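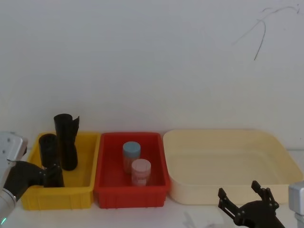 *Yellow and red bins on a white tabletop.*

## Week 5: Reading a hill climb

Welcome back, everyone. Last week we stayed on the circuit, with its grids and lap charts and pit windows, and I promised that this week we'd get out into the country a little. Hill climbs are where a lot of old racing cars still earn their keep, and I think they're one of the loveliest ways to learn how a race against the clock works (you can stand close, it's usually cheap, and there is nearly always somebody selling soup).

### The basic idea

One car at a time goes up one road, from a standing start to a finish line higher up. The driver isn't racing anyone they can see. All the passing and defending we talked about last week simply goes away, and what's left is grip, gears and memory.

Our course for today is the Raden climb, which I'll keep coming back to because the numbers are friendly:

- Length: 958 meters
- Height gained: 198 feet
- Named corners: 5

Please note the mixed units! The organizers measure the road in meters and the climb in feet, and they always have. If you want to work out the average slope, convert first. The height gained comes to a little over 60 meters, which gives you a slope of just above 6 percent. Plenty of students divide 198 by 958 and hand me a mountain.

### Where the time goes

On a short course the start matters a great deal. A driver who spins the wheels for half a second has lost that half second for good, and there may be no long straight in which to win any of it back. So watch the rear tires when the car leaves the line, and listen as well – a clean start has a steady, rising note, and a bad one goes up very suddenly and then sags.

After that, look at the slow corners that lead onto the longer straights. A little extra speed coming out of one of those is carried the whole way to the next braking point.

### Classes

Entries are grouped so that like runs against like. For our practice sheets we'll use three made for this course:

| Class | Typical entry | Runs |
|---|---|---|
| A | Steiner roadster | 2 |
| B | Baletti single-seater | 2 |
| C | Clovitex sports car | 2 |

The better of the two runs counts. We don't add them together and we don't average them, so a driver with one tidy run in the bank can be quite brave on the second. Some of the best watching of the day comes out of that rule.

### Before next time

Pick one class and write 10 lines on how you'd approach the second run if rain had started after the first. Bring your October timing sheets too, as we'll be using the split times on the back.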